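Torréfier à façon, un métier de réglages

L'atelier Pridov ne vend pas de café sous son nom. Il torréfie pour des salons de thé, des cantines et deux hôtels, à partir de lots que les clients choisissent eux-mêmes. Njål Boström, qui en dirige la production, travaille par charges de 18 kilos, avec un refroidissement complet du tambour entre deux profils.

Le poste le plus lourd reste l'énergie. Depuis août, l'atelier récupère l'air chaud en sortie de cyclone pour préchauffer la charge suivante. Le gain mesuré atteint 27 % sur la consommation de gaz, au prix d'un nettoyage des conduits chaque mercredi.

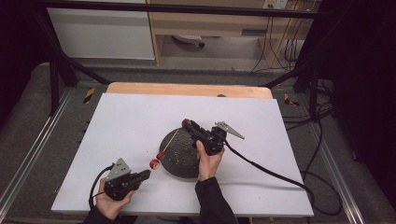

Une carte courte pour les clients

Le catalogue compte trois profils : clair, médian, foncé. Les demandes intermédiaires sont refusées — elles imposaient des essais que la facturation ne couvrait pas. Le salon Masanja, premier client de l'atelier, prend le profil médian pour ses filtres et le clair pour ses infusions à froid.

Les livraisons représentent environ 289 kilos par semaine. Boström fixe le plafond à 1 000 kilos, au-delà duquel il faudrait un second torréfacteur et une autre convention de rejet d'air. Le dossier n'est pas ouvert.

À lire aussi
Unholm : la boulangerie passe au four électrique
Eau de réseau et extraction : quelle dureté viser ?
Torkenau reprend la vente de thé en vrac
Terrasses : les règles de stockage du mobilier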